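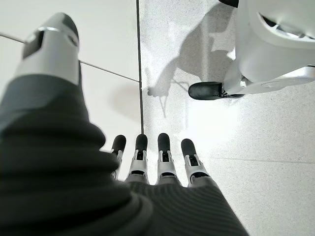 The fault showed itself in May, in the test kitchen at Vorkcombe. The Drelel team had been running the robot they call Mathias through the same chore for weeks: plates out of the dishwasher, rinse, put away.

"It was cycle 383," says the engineer who leads the work. "The left hand closed on a plate and then didn't open when told. The software had it down as open. The arm carried on to the next move with the plate still in its fingers."

The plate broke against the counter. Nobody was inside the marked area, but the stop button took longer to reach than it should have.

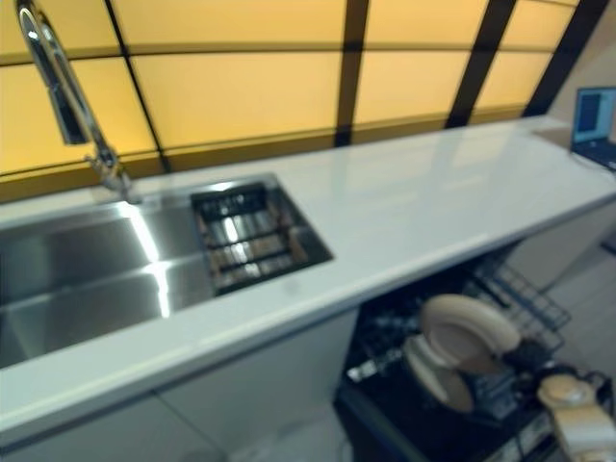 "We blamed the fingers first," she says. "We swapped the hand, and it did the same thing again at cycle 552."

The cause was a cable under the forearm sleeve. With the wrist turned right over, the sleeve bunched and pulled on the connector, and the signal from the hand dropped out for 300 milliseconds. The controller kept using the last good reading.

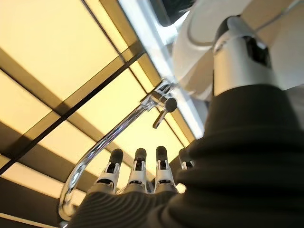

*The hand and forearm sleeve beside the kitchen tap.*

Drolico, which supplies the sleeves, has since sent a longer one with a clip for the cable. The controller now halts the arm on any missing reading, and there is a second stop button by the door.

"I'd like 900 clean cycles before I sign it off," she says. "We haven't got there yet."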